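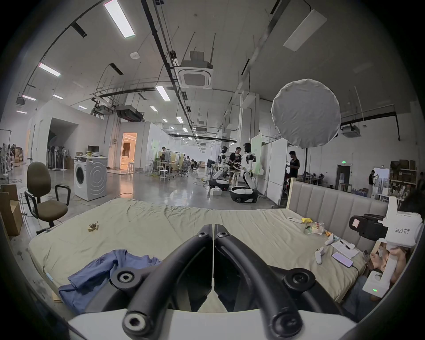
*Bedroom bay, bed end, looking down the hall towards the desks. Goes with items 1 to 4.*

**Walk-round and buying checklist, Gredomico hall, bedroom bay and robot tables**
Filled in by Fanni Halász, 8/9/23. Copy to Lanying Peng for the budget.

Same form as last time, with my comments typed up properly because Lanying said she couldn't read my handwriting (fair!). OK means OK, FIX means we can sort it out ourselves, BUY means it needs a line in the budget. I've put prices only where I have a proper quote.

## Floor and cables

- [ ] **1. Walkways free of loose cable — BUY.** There are cables and extension cords across the concrete and I don't want another quarter of us all just stepping over them. I'd like rubber cable ramps for the crossing points. Herrera quoted 89 each and we need nine of them if we do the job properly. Could we manage with fewer? Yes, if we move the sockets, but then we're paying an electrician as well.
- [ ] **2. Extension leads not chained together — FIX.** I only got as far as the desks. Somebody with better knees please check behind the washing machine.
- [ ] **3. Boxes and packaging off the floor — FIX.** There's an open cardboard box by the office chair and a small white one on the floor in front of the left robot's base. Both can go on the metal shelves at the far end, assuming we ever make room on the metal shelves at the far end.

## Bed station

- [ ] **4. Bed clear apart from task items — FIX.** Phone, paper, snacks, a wrapper, controllers. I know the tasks need clutter and I'm all for it, but I can't tell what's a prop and what's somebody's lunch! Please could props live in a marked tub between sessions. Pola do a stackable one with a lid and I've asked for 10.
- [x] **5. Bed frame steady, no sharp edges — OK.** Leaned on it, sat on it, nothing moved.
- [ ] **6. Hand-held grippers labelled by hand and by kit — OK, with a grumble.** Kit 23's right-hand one has its label on and it's easy to read. Before we order more kits I want the labels included in the order, as we've been printing our own and the tape isn't cheap. Lanying, can you ask whether they'll do it for nothing if we take a few kits at once?
- [ ] **7. Spare finger sets in the drawer — BUY.** Down to the last pair. These are a wear item and they should have their own line in the budget instead of coming out of "sundries", where they vanish and then I get asked what sundries are.

## Robots and tables

- [x] **8. Wheeled bases sitting level — OK.** Checked both robots with the little spirit level.
- [ ] **9. Stop button within reach of whoever is at the table — BUY.** The buttons work, I tried both. My worry is the reach: if you're in between the two robots you have to think about which one you're lunging for. Jurodik sell a wireless stop that you clip on your belt, 1012 for a pair with the charger. It's the dearest thing on this sheet and it's the one I'd keep if everything else got cut.
- [ ] **10. Floor marking round each robot's reach — FIX.** Yellow tape, an hour's work. We have to settle where the tables are going first, or we'll be peeling it all up again in August.
- [ ] **11. Third robot: is there space?** Not a safety item really, but I was asked to look. My feeling is yes for the robot and no for the people. You'd want to be able to walk behind whoever's working without brushing past them, and the partition would have to move to give you that. Please get the moving cost into the plan before anyone signs for the robot — last time we budgeted for the machine and forgot the table, the power and the delivery.

## Room

- [x] **12. Exit sign lit — OK.** Green and glowing.
- [ ] **13. Way to the exit clear — FIX.** Keep the standing fans grouped against the wall where they are now, and don't let them wander.
- [ ] **14. Stand lights weighted — BUY.** The big round diffuser is on a stand and I'd be happier with sandbags on its feet. Cheap, any supplier, I'm not fussy.
- [ ] **15. Air conditioning serviced — don't know.** I couldn't find the service sheet. If it's overdue, that's a bill we haven't planned for, so it's worth a phone call before the budget meeting.

**Order I'd buy in:** 9, 1, 7, 14, then the tubs. Item 11 is a separate conversation and I'd rather have it over a cup of tea with the floor plan in front of us.

Lanying, the Herrera quote is in the shared folder under "cable ramps", and the Jurodik one is still on my desk, I'll scan it tomorrow.

F.H.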